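Angus Trevaskis had the kettle on before I'd got my coat off, which is how I like an interview to begin. He looks after equipment buying at Prindley, a small outfit on the edge of Didcombe that teaches robots to tidy up after people, and he'd agreed to talk me through a shopping list. I love a shopping list! Other people's, anyway.

"The first thing I'd tell anyone is don't buy the arm first," he said, before I'd asked him anything at all. "Everybody wants the arm. I wanted the arm. We had the catalogue open on this table last May and I was practically stroking it."

What they bought were hand-held grippers, the sort a person carries about, one in each hand, doing the job themselves while the recordings pile up. The arms can come later, once there's something worth teaching them. I asked whether that was a sensible plan or just what the money would stretch to, and he laughed and said it was the money, and then it was the plan.

The budget meeting sounds as if it was a bit lively. Lindsay Lowther, who runs the sessions and has to live with whatever Angus orders, had asked for a spare of everything. "I got a spare of some things," she told me, leaning in from the next desk (she'd been listening the whole time, and quite right too). "I got spare cables. I did not get a spare gripper, and I bring it up whenever I can."

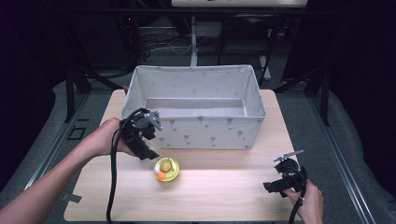 Picking things up and putting them away is most of what they do at the moment. Small balls, a dish, a storage box. I'd expected the props to be a rounding error, but Lindsay has them down as a proper line, £200, and she defends it fiercely. "People will argue for an hour over a bracket and then tell you to bring some bits from home. Then the bits from home go home again, and you can't repeat anything."

She's tried cheap and she's tried dear, and her favourite dish came out of a bargain bin. No use asking her which shop, she's forgotten.

Angus had three quotes for the next stage, and he let me look at two of them. Senville were quick to answer and dearer on servicing. Hinds wanted £1,000 up front just to come and survey the room, which he'd assumed was a typing mistake until he rang them. "It wasn't a mistake," he said. "Very nice woman. She explained it twice."

So where does the time go? Delivery, mostly. One order took 13 weeks, and they'd planned for six, so Lindsay spent the gap rewriting her session notes and, by her own account, getting cross. Angus now doubles every delivery date he's given and puts the doubled one on the wall calendar.

I wondered what he'd spend more on if somebody handed him the cash tomorrow. I was sure he'd say the arm.

"Tables," he said. "Decent tables, decent stands, somewhere for the cables to go. And chairs! Have you sat in one of ours?"

I was sitting in one of theirs, so I said it was fine.

Lindsay said she'd spend it on a spare gripper. The next order goes in on 21st September, and she's written it on the form herself, in capitals, above his signature.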